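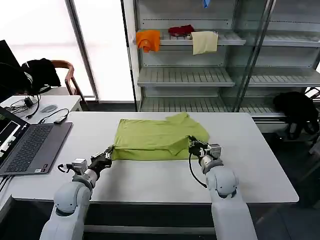 Folding Garments by Remote Control: Tips for Operators

The following guidance is issued to all persons who record folding demonstrations on the two-arm stations at Vommont. It applies to T-shirts, towels and other flat household items. Operators who have completed the introductory session may begin with the section on gripping.

Before the first fold

Clear the part of the table that the arms will cross. A laptop may remain at the side, provided that it stays outside the reach of both elbows. Check that the cables at each wrist hang with enough slack for a full turn, and that no loop can catch on a corner of the table.

Lay the shirt out by hand. Smooth the sleeves and pull the hem straight. Bright colors on a white tabletop are preferred for new operators, as the edges of the cloth are easier to follow on the monitor. In the morning, when the window light is strong, lower the exposure setting before recording.

Gripping the cloth

Take hold of a corner or an edge, and take as little fabric as will hold. Some bunching at the fingers is normal with jersey. If the bunching spreads past the seam, release, lower the gripper and try again. Do not press the fingers into the tabletop.

When both grippers hold the same garment, move them at the same speed. Keep light tension between them. A sudden pull with one hand will drag the bundle out of square and usually brings the collar with it.

Folding

1. Fold the sleeves in toward the body of the shirt.
2. Bring the hem up toward the collar and pause until the cloth settles.
3. Correct any loose flap at the collar or sleeve before making the next fold.
4. Square the near corners with both grippers, then open the fingers fully and lift straight up.

A correction made calmly is useful and should be left in the recording. A garment that falls to the floor ends the attempt. Mark it as failed and start a new one.

Number and variety of recordings

Each operator records 41 attempts per garment type. Change the starting position of the shirt every 10 attempts, and change the garment itself when the cloth begins to hold its creases. The full T-shirt set for May is 1,000 accepted attempts.

Care of garments and equipment

Return garments to the shelves at the end of the session. They may be draped or left unfolded, as a pressed shirt behaves differently from one in daily use. Wipe the gripper fingers with a dry, lint-free cloth. Bags are to be kept off the floor area next to the arms.

Questions about recording quotas or damaged grippers should be addressed to Giang Hồ, Station Supervision.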